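**Operators wanted for the Wolla hand-skills project, Sturkley**

We're looking for 4 people to join us from August and spend their working day steering a pair of robot arms. No robotics background needed! If you like fiddly jobs, have a bit of patience and enjoy getting better at something by doing it again and again, we'd love to hear from you.

Bhatt is a small team with its main office in Radodville and a demonstration room in Sturkley, where this job is based. We build Wolla, a learning system that picks up everyday handling tasks by studying how people do them. It learns from examples, and it needs a lot of them. So far we have 407 good ones for the task we're on now, and we want to reach 1,000 before we move on to the next.

## What you'd be doing

You wear a headset and a pair of tracked gloves, and two simulated arms copy your movements. One example is one go at a task, start to finish, usually less than a minute long. Then you reset and do it again with the objects somewhere else.

A normal shift includes:

- recording examples, in blocks of half an hour with a proper break after each
- marking every go as keep, discard or unsure
- writing a line or two when something odd happens (a dropped cup is useful to us, so please don't hide it)
- a chat with the training team at 3 pm, where you'll see how Wolla is getting on with what you gave it

That last one is my favourite part of the day. Watching the system try a grip you showed it that morning is a real thrill, even when it makes a mess of it.

## The current task

It's all small objects and trays at the moment. The left hand does the holding, and the right works over at the tray. The fingers take some getting used to, and most people find the thumb the hardest bit, but it does click after a few days. 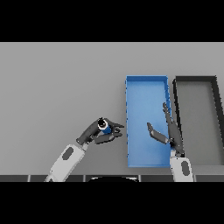
## Hours, pay and how to apply

Shifts are four hours, mornings or afternoons, and you can swap between them. Training is paid at the full rate and lasts 2 weeks. Glasses are fine under the headset, and left-handers are very welcome, as we're short of them.

Send us a short note saying which shift suits you and something you're good at with your hands: knitting, bike repairs, icing cakes, anything. We don't need a CV. Everyone who writes gets a reply, and we'll invite people in for an hour's try-out in Sturkley, travel paid.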